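The Night Grinders

Friday, 7 a.m., and the waiting room at Saarela is already full. Sore jaws, mostly. A cracked molar by the window. Elli Jääskeläinen has been fitting night guards here for 17 years and she can spot a grinder from the doorway – the square jaw, the hand going up to the temple.

"They come in for the headache," she says. "They never come in for the teeth."

Most don't know they do it. A partner hears it first. Or a filling goes, then another one, and by August the front teeth look like they were filed flat. One patient, a bus driver from Ploltavby, went through 2 crowns before anyone asked how he slept. Badly, was the answer.

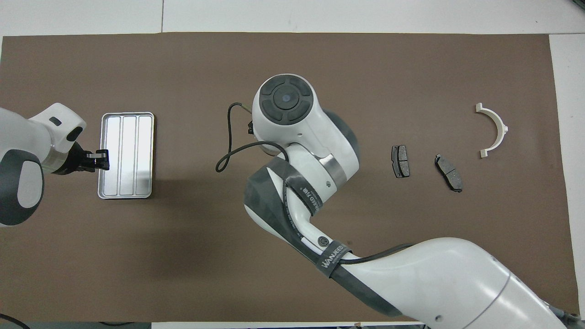

A metal tray and smaller parts on a brown work mat.

The guard itself is dull stuff. Hard acrylic, upper teeth, worn every night. Drugstore ones are soft and some people just chew on them harder. Jääskeläinen takes a mold, sends it out, fits it 21 days later and then files it down untill the bite sits even. That last part takes longest. Skip it and the jaw hurts worse than before.

Cost is the sticking point. A few patients leave at that stage and come back with a broken tooth, wich costs more.

Coffee after noon, she asks about. Gum. Pen caps. Work. The bus driver gave up the gum – kept the coffee. He wears his guard six nights out of seven and his next check is in spring.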